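# 玩具图书馆借还常见问题

更新于 12/17/24

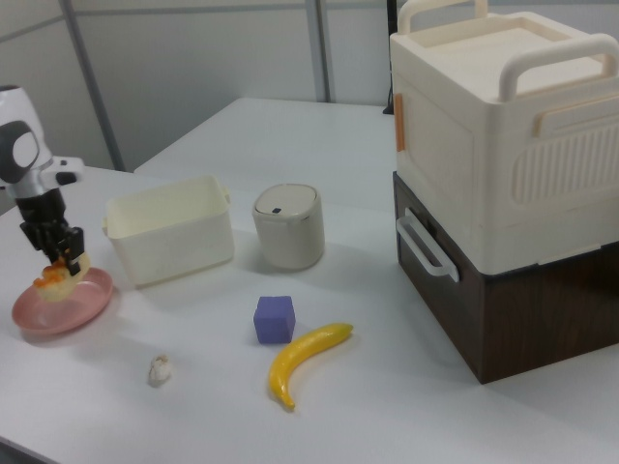
*粉色圆盘和米白色小筐*

Ferkivier 玩具图书馆开放预约以来,大家的问题真不少,每一条我们都读得很开心!下面把问得最多的整理出来,没写到的欢迎在借还台当面聊。

**怎么办卡?要交钱吗?**

带上监护人的证件来登记就行,一户一卡,当场能用。借玩具不收费,押金每户 198 元,退卡时原数退还。

**现在有多少套玩具?**

目录里有 353 套,过家家、积木、拼图、轨道火车都有。最抢手的一直是过家家厨房组,小朋友可以开一下午的蛋糕店,大人只管坐下来当客人(账单可能有点贵)!

**一次能借几套,借多久?**

每卡两套,借期三周,没人预约的话可以续一次。轨道火车体积大,一套算两套。续借请在到期前一天办好,在 Jendurine 预约页点“续借”,或者到借还台说一声都可以。

**零件丢了怎么办?**

先别慌,翻翻沙发缝和洗衣机!每套袋子里都有一张零件卡,归还时对着卡点一遍。少一两件小零件我们登记一下就好,以后找到了随时送回来。缺了主件、整套没法玩了,才需要从押金里扣,扣多少写在零件卡背面。

**还之前要洗吗?**

塑料的用温水加一点洗洁精擦洗,晾干再装袋。木头的请用拧干的布擦,千万别泡水,泡过的积木会胀,拼不回去。布偶不用自己洗,交给我们统一处理。

**多大的孩子能借?**

从六个月到十岁都有合适的。袋子上的绿标是三岁以下可用,黄标含小零件,只给三岁以上。家里有大宝二宝一起玩的,黄标玩具请大人在旁边看着。

**可以在馆里玩吗?**

当然可以,而且特别推荐!很多孩子在馆里认识了新朋友,两家人约着换玩具借,等于一次玩到四套。馆内游戏区不用预约,进门换鞋,鞋柜有 42 格,满了就稍等一会儿。

**能捐玩具吗?**

太欢迎了!请先确认零件齐全、没有掉漆和锋利边角。带电池的要把电池取出来。毛绒玩具目前架子放满了,四月再开始收。

**Zukcombe 分馆借的能在这边还吗?**

能。两个馆通借通还,但预约的玩具要到预约时选的那个馆取。Nghiêm 绘本角的书是另一套系统,请还到绘本角自己的还书箱。

**逾期会罚款吗?**

不罚。逾期超过一周,卡会暂停,玩具还回来当天就恢复。后面常常有小朋友排队等着,能早点还就早点还,他们会很高兴的!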